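活動案内 > 練習と会場 > 点検表

ホーム　団について　演奏会　団員用　楽譜庫　連絡

エリメル室内管弦楽団　会場と練習室の安全点検表(コメント付き)

ワストビー音楽館を使うとき、当番の人がこの表を上から順番に確認してください。 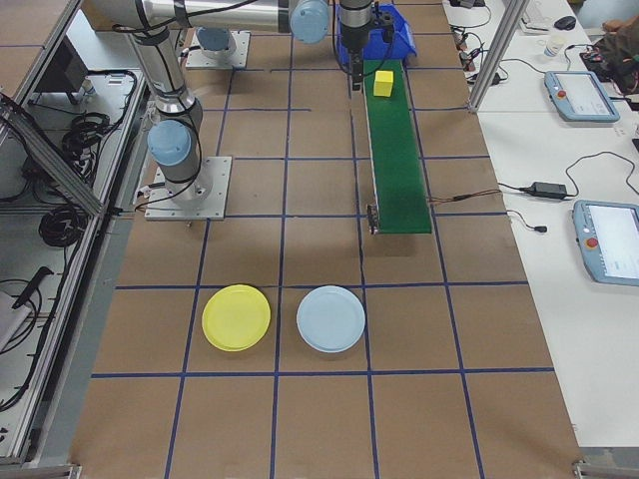

1. 到着してすぐ(午後4時ごろ)

[済] 正面入口と楽屋口の鍵が、内側から手で開く。
[済] 廊下の非常灯が三つとも点灯する。
[要対応] 楽屋口の外の階段に手すりのゆるみがない。
コメント:下から二段目のところで、手すりが少し動きます。音楽館の事務室に口頭で伝えましたが、書面でもお願いするつもりです。チェロとコントラバスの方は、直るまで搬入口を通ってください。(ミルザーイー)
[済] 搬入口のスロープに落ち葉や水がない。

2. 舞台

[済] ひな壇の脚の留め金が、全部かかっている。
[済] ひな壇の一番後ろに、落下防止の横木がついている。
コメント:横木は見た目ではついていても、ピンが入っていないことが前回ありました。目で見るだけで済ませないで、手で引いてみてください。ティンパニの後ろは特に暗いので、懐中電灯が要ります。
[済] 指揮台の四つの角に白いテープが貼ってある。
[要対応] 指揮台ががたつかない。
コメント:右手前の角の下に、厚紙が折って入れてありました。誰が入れたか分かりませんが、厚紙は滑りますから取りました。今日はゴムの板で代用しました。指揮のツェレさんは曲の終わりに後ろへ一歩下がる癖がありますので、後ろの手すりも付けておきました。
[済] 演奏者26名分の椅子に、割れや釘の出ているところがない。
[済] 譜面台の高さ調整のねじが効く。
コメント:ファッラーヒー製の古い譜面台は、ねじを強く締めすぎないでください。ねじ山が弱くなっています。二本は使用禁止の札をつけて、舞台袖の左に置きました。
[済] 譜面灯のコードが、通り道を横切っていない。横切る場合は、コードカバーをかけてある。
[未確認] コレル照明の吊り具の落下防止ワイヤー。
コメント:はしごに上がる資格のある方がいらっしゃいませんでしたので、私は下から見ただけです。これは確認したことになりませんから、「済」にはしません。

3. 客席(224席)

[済] 通路に補助椅子が出ていない。
[済] 非常口の前に、花、看板、楽器ケースがない。
[要対応] 座席の番号札がはがれていない、または角が立っていない。
コメント:三列目の端の札がめくれていて、服に引っかかりました。その場で押さえましたが、接着剤でなければ持たないと思います。
[済] 車椅子の方の場所から出口まで、段差なしで行ける。
[済] 二つの消火器の針が緑の範囲にある。
コメント:針は良いですが、後ろの消火器は上着がかけてあって見えませんでした。お客様にも団員にも、ここに物をかけないようにお願いします。

4. 練習室201

[済] 窓が両方とも開き、止め金で固定できる。
[済] ピアノのキャスターに受け皿が入っている。
[要対応] ピアノの蓋の支え棒が、受けの穴に正しく入る。
コメント:穴のふちがすり減っています。大きく開けるときは、必ず二人でしてください。調律師さんに次の五月の調律のときに見てもらう予定ですが、それまでは蓋を閉めて弾いてもよいと、今井さんと話しました。
[済] コンセントのたこ足がない。
[済] 加湿器の水を捨ててある。
コメント:水は捨ててありましたが、床の板の色が少し変わっています。下に盆を敷くことを提案します。

5. 楽譜庫

[済] 棚の上から二段に、重い総譜を置いていない。
[要対応] 棚が壁の金具に留めてある。
コメント:窓側の棚だけ、金具はあるのにねじがありません。楽譜は全部で634冊近くあり、そのうちのかなりの部分がこの棚です。地震のときを考えますと、この項目を一番先に直していただきたいです。ねじの長さを測って、今井さんにお渡ししました。
[済] 踏み台の脚にゴムがついている。

6. 音と耳

[済] 金管の前に座る方の後ろに、透明の遮音板がある。
[済] 耳栓の箱が舞台袖にあり、中身が残っている。
コメント:小さいサイズの耳栓がもう少ししかありません。ヴィオラの方からご希望が多いので、次に注文するときは小さい方を多めにお願いします。また、遮音板は下の足が前に出ていて、つまずきやすいです。足の先に明るい色のテープを貼りました。

7. 演奏会の前のお話の時間

ツェレさんが開演前に「指揮者は練習で何をしているか」というお話をする日は、下の項目も見てください。

[済] 無線マイクの電池を新しくした。
[済] お話用の小さい机が、舞台の縁から十分に離れている。
[要対応] お客様が舞台に上がって指揮棒を振ってみる時間に、階段の両側に係が立つ。
コメント:係が一人しか決まっていません。前回は片側だけでしたので、下りる方が少し怖そうでした。私は受付にいますから、もう一人はヴァヒーディーさんにお願いできるでしょうか。指揮棒は先の丸い練習用のものを使ってください。白い箱に入っています。

8. 帰るとき

[済] 舞台の電源は、照明、譜面灯、音響の順番で切る。
[済] 忘れ物を見る。特に松脂と弱音器。
[済] 楽屋に人が残っていないことを、声をかけて確認する。
[済] 鍵を事務室の箱に返し、帳面に名前を書く。

点検した人:マフターブ・ミルザーイー
確認した人:今井あやね

追記(今井):点検ありがとうございました。楽譜庫のねじは、私が買って付けておきます。吊り具は音楽館の技術担当ラシュティさんに頼みました。返事が来るまで、「未確認」のまま残してください。

お問い合わせ:エリメル室内管弦楽団 事務係　|　© エリメル室内管弦楽団　|　ページの先頭へ戻る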